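Setting Up and Maintaining a Wall-Mounted Key Holder

Issued by Fustness Facilities Services
Prepared by Alistair Swanson
Revised 23 Jun 2023

This guide applies to the metal key holders used at the Ando and Buchanan buildings. Staff who issue or receive keys should read it before making changes to a holder.

Before You Begin

Clear a flat, light-colored surface close to the mounting point. Small split rings are easier to find against white than against a patterned desk. Have the current key list at hand, along with a soft cloth and a supply of blank tags.

Step 1. Take the holder down and lay it flat. Do not remove keys while it is on the wall.

Step 2. Turn each ring through a full circle and check that its ends lie closed. Set aside any ring that has spread or bent.

Step 3. Separate rings that have tangled. Work from the outermost ring inward and do not pull on the wire.
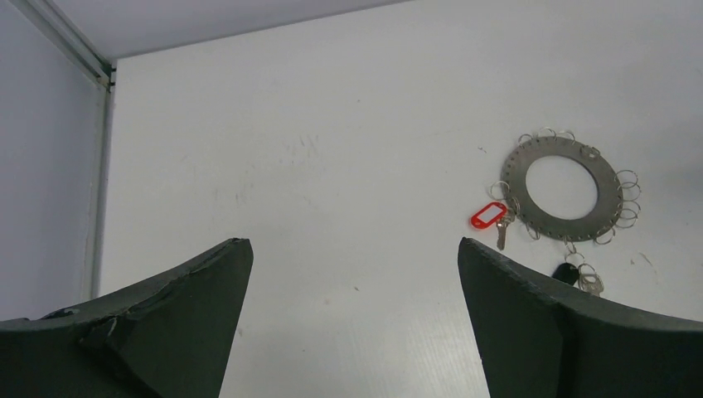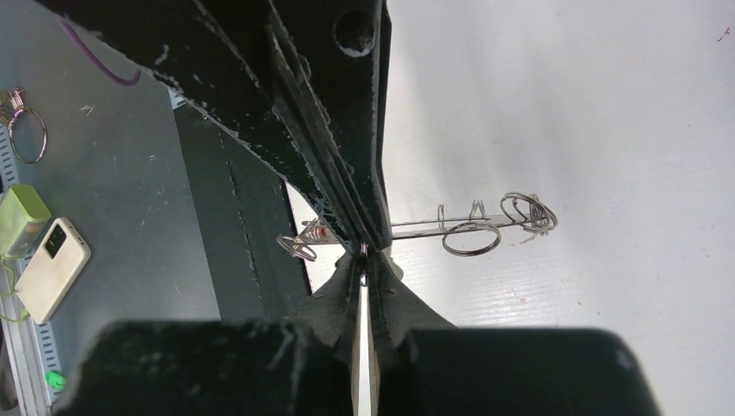
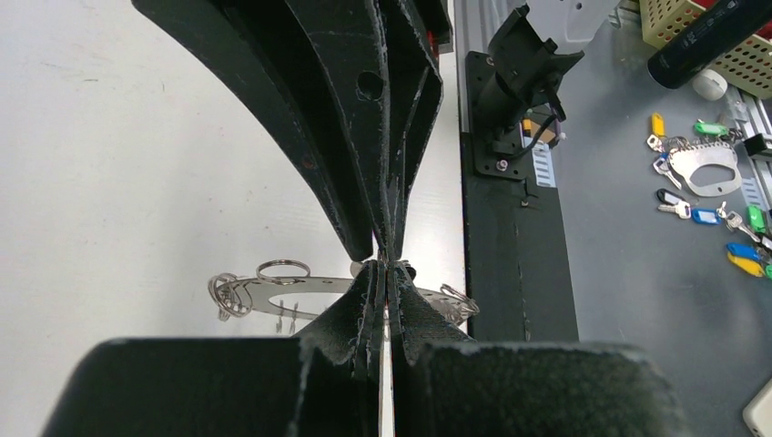 Step 4. Wipe the holder and the wall behind it. Scuff marks on a smooth panel usually respond to a damp cloth; abrasive pads will dull the finish.

Step 5. Return the keys in list order. Each ring should carry no more than 2 keys. Keys 68 through 73 belong to the Mekel annex and must stay on separate rings.

Step 6. Hang the holder and confirm that it sits flat against the wall.

Record the work on Form 700 and send the form to the front office. The next full check of all holders is scheduled for September. Lost keys must be reported on the day the loss is noticed.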